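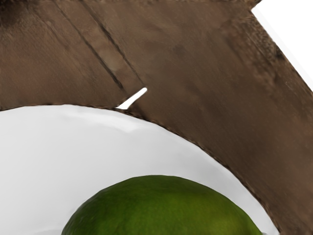 図4-1 手首カメラのシミュレーション表示(皿の上のライム)

4. 盛り付け補助セルの立ち上げと担当者の作業

この章は、Sekeo 盛り付け補助セルを厨房または仕込み室に導入する際の、シミュレーションによる確認から実機運転への切り替えまでを扱います。機械の据え付けは第3章が終わっていることを前提とします。対象は、ライン責任者と、セルの横で盛り付けを担当する方です。

4.1 導入前後の作業分担

セルが受け持つのは、果物を皿に置く、皿から取り上げる、の2つの動作です。洗浄、選別、カット、仕上げの確認は引き続き人が行います。これまで盛り付け台に立っていた担当者の作業は、次のように変わります。

・皿と果物の補充
・画面での位置確認と承認
・置き直しが必要な皿の取り出し
・停止時の一次対応

承認を行う担当者は、シフトごとに必ず決めてください。決まっていない状態で運転を始めると、承認待ちの表示が出たまま止まります。補充と承認は兼任できますが、カット作業との兼任はできません。

4.2 シミュレーションでの確認

1. 操作盤の電源を入れ、「準備」画面が出るまで待ちます。
2. 「シミュレーション」を選び、品目一覧から「ライム・白皿」を開きます。
3. 表示を手首カメラに切り替えます。図4-1のように、白い大皿の縁と茶色の木の台、画面下端の中央に緑のライムの上側が表示されることを確かめます。
4. ライムが画面にまったく入っていない場合は、「視点」から高さを1段ずつ下げます。上側だけが見えている状態であれば、そのまま次へ進んで構いません。
5. 「輪郭」を押します。皿の縁とライムにそれぞれ線が重なります。線が台の継ぎ目に引かれたときは「やり直し」を押してください。
6. 「試行」を押します。試行は150回行われ、終了すると成功率が表示されます。
7. 成功率が95%以上であれば「承認」を押し、担当者名を入力します。95%に届かない場合は4.4に進みます。

注記:シミュレーションの色と明るさは、現場の照明を反映していません。画面の見え方で果物の熟れ具合や傷を判断しないでください。

注記:皿の縁の近くに細い白い形が表示されることがあります。品目データの「補助形状」を非表示にすると、輪郭の確認がしやすくなります。試行の結果には影響しません。

4.3 実機運転への切り替え

1. セルの周囲から人が離れていることを確認します。
2. 台の上の布巾、包丁、トングを片付けます。
3. 皿を位置決めピンに当てて置き、ライムを1個のせます。
4. 操作盤の切り替えキーを「実機・低速」に回します。
5. 「1サイクル」を押し、動作が終わるまで停止ボタンのそばを離れないでください。
6. 手順3から5をもう一度行います。2回とも問題がなければ「実機・通常」に切り替えます。

注意:低速であっても、動作中に皿へ手を伸ばさないでください。皿がずれたときは、停止ボタンを押し、表示灯が消えてから直します。

注意:白皿以外の皿を使う場合は、品目データを新しく作成してください。「ライム・白皿」のデータを流用すると、縁の位置を誤って読み取ることがあります。

4.4 成功率が低いとき

1. 「結果」画面で、失敗した試行を開きます。
2. 失敗の位置が皿の縁に集まっている場合は、「置き位置」を皿の内側へ移します。
3. 位置がばらついている場合は、品目データの果物の直径を測り直した値に変えます。
4. 変更を保存し、4.2の手順5からやり直します。

2度やり直しても95%に届かないときは、その品目を手作業に戻し、管理者に連絡してください。設定の追い込みは盛り付け担当者の作業に含まれません。

4.5 引き継ぎ

シフトの終わりに、停止の回数と理由、手作業に戻した品目を引き継ぎ欄に記入します。皿ごとの所要時間は自動で記録されますが、個人の作業評価には使用しない設定が初期値です。この設定を変更する場合は、事前に担当者へ知らせてください。

セルの横に立つ時間が長くなると、手を動かしていた頃より疲れを訴える方がいます。承認の担当は休憩ごとに交代し、椅子を使えるようにしてください。

コメント(3)

Leena Turunen
4.2の手順5で、線が毎回継ぎ目に引かれてしまいます。「やり直し」を4回押しても同じでした。台の模様を無地に変える設定はありますか。

Oona Saarela(Sekeo サポート)
Leena様、「背景」の「台の表面」で無地を選べます。変更後は試行を最初から行ってください。

仕込み室2班
うちでは朝の補充をする人がそのまま承認も担当しています。4.1の「カットとの兼任不可」は、最初の説明会では聞いていなかったので助かりました。交代の表を壁に貼ったら承認待ちで止まることが減りました。

お問い合わせ:Sekeo 製品サポート窓口 | 改訂日 2023-05-07 | © Sekeo 無断転載を禁じます | ページの先頭へ戻る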